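Cleltik pouch handling project
Progress report to the Remirier fund, January 2024

Dear all at Remirier,

Thank you again for your patience over the last few weeks. I promised a full account of the fault on the Vorkavix arm, and I would much sooner you heard it from us, long version and all, than pieced it together from the spending sheet.

As you know, this stage of the work is about soft things: mesh bags, zippered pouches, document sleeves, all the floppy items that people store together and robots find so hard to tell apart. We had planned 700 practice picks and were going along quite happily until pick 219, when the gripper closed on a pouch and did not let go on command. The arm began its move back with the pouch still held, the zipper pull snagged on a neighboring pouch, and the whole bundle was dragged along before the operator hit the stop button. Nobody was hurt, I am very glad to say, but the arm should have stopped by itself and it didn't. 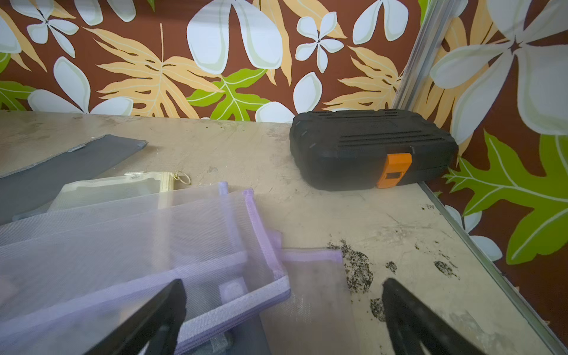
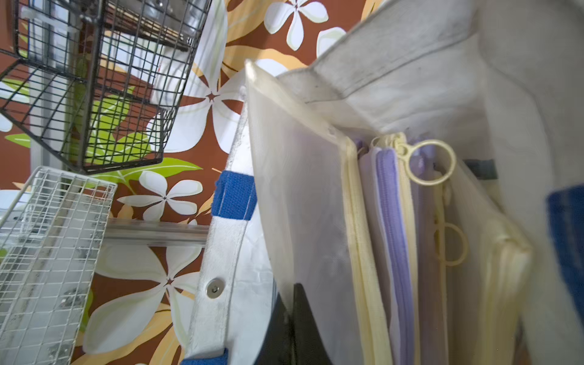
Mesh and zippered pouches, from the wrist camera.

We went through the logs that same evening and found 4 earlier picks where the fingers had been slow to open – small delays, easy to miss, and I do wish we had caught them. The cause was a worn cable at the wrist, which dropped the "open" signal whenever the joint turned far enough. The force limit had also been set too high for fabric, so a steady tug never looked like trouble to the controller.

Both are now put right. The cable has been replaced, the limit has been lowered, and the arm will not move away until the fingers report that they are open. We then ran 100 picks at half speed with a person at the stop button throughout, and had no repeat of the fault. The Yan test site is making the same changes before it starts up again.

We have lost some time, of course, and I now expect to finish the remaining picks in August. The cable came out of our repair money, so we are not asking for anything extra. I will send the updated safety checklist separately, as soon as the operators have had their say on it.

With warm thanks,
The Cleltik project lead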